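Recording Hand-Held Gripper Demonstrations with Soft Items: Step by Step

Bonimel workshop notes, updated 11 Sep 2021

In this tutorial I explain how we record demonstrations of tidying soft things (clothes, covers, padded items) with two hand-held grippers. The person holds one gripper in each hand and does the task as they would like the robot arms to do it later. I wrote these notes for new members of the Tallari project, but I hope they are useful for anybody who has already assembled the grippers and now wants to make good recordings at home.

I will not speak about training the policy. There is a separate page for this. I only want to cover the part from the empty memory card until the files are safely copied.

What you need

Two hand-held grippers with their cameras mounted and focused.
Two charged batteries for each camera, and one memory card for each.
The calibration board, printed flat, not folded.
A bed, a sofa or a low table with enough space that you can stand and turn.
A basket or box as the target place.
Five to ten soft items in different sizes and colours.

Please do not use very thin items on your first day. A silk scarf or a stocking is difficult even for a person with practice, and you will become angry with the tool when it is only the item which is difficult.

Step 1. Prepare the room

Turn on all the lights you intend to use and leave them on until the end. If there is a window, decide now if the curtain is open or closed. A change of light between two demonstrations is fine and even welcome, but a change in the middle of one demonstration makes the tracking weaker.

The tracking needs something to look at. A bed with a printed cover is much better for it than a bed with a plain white sheet. In our first room we had white walls, a white sheet and a pale grey floor, and 27 recordings were lost because the camera position could not be recovered. We put a patterned quilt over the same bed and the problem was gone.

Step 2. Check the grippers

Open and close each gripper slowly nine times. You should feel the same resistance each time. Look at the pivots and tighten any screw which has moved. Then look at the soft pads inside the jaws. If a pad is peeling at the corner, replace it before you start, as fabric likes to catch there.

Clean the pads with a damp cloth and let them dry completely. Lint on the pads reduces the grip more than one would expect.

Lead each cable down along the outside of your wrist. Leave a small loop so that you can turn your hand without pulling on the connector.

Step 3. Calibrate the opening

Start the recording on both cameras. Hold each gripper in front of the calibration board and move it in a slow figure eight for the length of two calm breaths. After this, close the jaws fully, open them fully, and close them again. The Babaei script reads the smallest and the largest opening from this clip. If you forget it, the jaw width in all your later recordings will have no meaning, and it cannot be repaired afterwards.

Step 4. Learn the grasp

Before you record a real demonstration, practise only the grasp. Come to the item from above with the jaws open a bit wider than the part you want to take. Go down until the pads are on both sides of the fabric. Close slowly. Stop closing when the item no longer slides.

With padded items you will want to squeeze hard. Try to resist this. The filling gives way under the pads and it is easy to press much more than the task needs. The robot will copy the jaw width you show, so if you crush every item, the robot will crush every item also.

It also helps to look at your own camera picture after a few trials. You want to see both jaws, the item between them and enough of the surroundings to know where the hand is. The view below is from one gripper, with a padded white item held upright over the bed cover, and the other gripper with a piece of black material is at the right side.

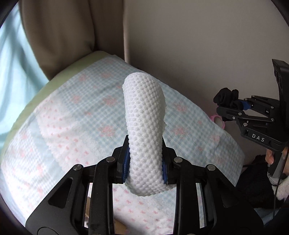
Step 5. Record the task

Begin every demonstration from the same kind of position: both grippers open, in front of your chest, not touching anything. Wait one moment. Then do the task without speaking to anyone and without stopping to think. If you need to think, finish the attempt, mark it as bad and begin again.

Some rules which we follow at Bonimel:

Move at half of your natural speed.
Let one gripper wait while the other one is placing its item, unless the task needs both.
Do not touch the items with your free fingers. It is a very common mistake, and the robot has no free fingers.
If an item falls, pick it up again with the gripper and continue. Such recordings are valuable.
Finish with both grippers open and away from the basket.

Between demonstrations, mix the items and change how they lie. Throw them a little. If you arrange them nicely every time, the robot will learn only nice arrangements.

Step 6. Take breaks

The grippers are not heavy, but the wrist becomes tired and a tired wrist shakes. I change the batteries and rest my hands at the same time, so I do not forget either of them.

Step 7. Copy and check

Copy both cards into one folder and start the Firnance checker. It pairs the left and right videos by their time, and gives a list of clips where the tracking was lost or the calibration is missing. For the August set we had 2,212 clips, and the checker rejected 194 of them. Most of the rejected ones were from one afternoon when a camera clock was wrong.

Watch a few accepted clips with your own eyes too. The checker does not know if you helped with your finger.

Do not erase the cards until the second copy is made.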